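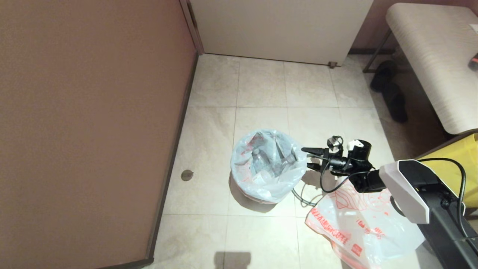
Can a robot learn a household chore from watching its own mistakes? It can learn part of one, and the part it learns is usually the end.

Nawal Abou Zeid has spent most of a year on that sentence. She works at Skollel, a small research group that studies how robot arms pick up everyday jobs, and her result, posted as a preprint in March, can be put in a single line: if you want a robot to get better at handling soft, shapeless things, show it fewer perfect demonstrations and more rescues.

A rescue, in the group's language, is a recording that starts after something has gone wrong. The bottle has slid sideways. The bag has closed over the fingers. A person takes over the controls, gets the arm out of trouble, finishes the job and goes for coffee.

"People find it a bit insulting," she says. "They come in wanting to record a beautiful pick. I ask them to begin from a mess and climb out of it. For the first week they kept tidying up the mess before they pressed the button."

The task at the center of the paper is one that most of us manage without a preprint. There is a small trash can with a plastic bag in it and there are empty bottles in the bag, and the bottles have to come out so they can go in the recycling. The arm has two fingers and a camera near the wrist. The bottles are clear and so is a good deal of what surrounds them, and the liner moves whenever anything touches it.

I asked why she hadn't picked something easier. She told me that she had, and that it was blocks.

"Blocks are lovely. A block stays where you left it. We had very good numbers on blocks," she says, in the voice of someone describing a former landlord. "Then Driss brought up trash."

Driss Tawfik built the control software, which is called Barilero for reasons he declined to go into. He joined us halfway through, carrying a sandwich, and corrected two things she had told me, both of them in his favor.

"A liner is the worst object in the house," he says. "It has no shape you can plan around. You push on it here and it comes up over there. And a clear bottle inside a bag is mostly reflections. The camera is guessing, so the policy is guessing about a guess."

The policy is the learned part, the piece of software that looks at the camera pictures and decides where the hand goes next. The usual way to train one is to have a person steer the arm through the job again and again, cleanly, until the policy can copy them. The trouble is well known in the field. A policy that has only seen clean work drifts a little, finds itself somewhere it has never been, and does something confident and useless.

Skollel's experiment kept the total number of recordings fixed and changed the mix. Each policy was trained on 600 of them. One policy got only clean runs from start to finish. Another had its clean runs cut down and the gap filled with rescues. Both were then let loose on the same set of arrangements, 40 of them, in rooms the arm had not been trained in.

The mixed policy emptied the can more often, she says, and the reason shows up when you look at where each one failed. The clean policy tended to lose the second bottle. Pulling out the first one shifted everything, and after that the inside of the bag looked like nothing in its training. The mixed policy lost plenty of first bottles as well, but it would back off, open its fingers and try from another side.

"It looks hesitant," Abou Zeid says. "Visitors don't like it. They think the clean one is smarter, right up to when it drives into the wall of the can."

Did it surprise her? She thinks about this for longer than I expected.

"The size did. The direction, no. What surprised me was that rescues have to be bad in the right way. If I set up a silly failure on purpose, with the bottle upside down under the liner, the policy learns to get out of silly failures. It needs the ones it would have gotten into by itself."

So the group now lets a half-trained policy run until it gets stuck, and a person starts recording from there. The full log for the project stands at 1,168 runs, and Tawfik has watched nearly all of them. Asked what that was like, he looked at the sandwich.

There are limits, and the paper is decent about them. The trash was household trash of the mildest kind. No food, no glass, nothing that leaked. One design of hand was used throughout. A second group, Zandis, has asked for the recordings to see whether the effect holds on a different arm, and Abou Zeid says she would be happy to be wrong in public so long as somebody else does the driving.

The mixed policy is also slow. A person can empty the can in the time it takes the arm to make up its mind about the first bottle. Tawfik thinks this can be fixed. Abou Zeid thinks it can be fixed by Tawfik.

What comes next is tying the bag. I said that sounded like a small step.

"It is a knot," she says – and then, after a while, "in a liner."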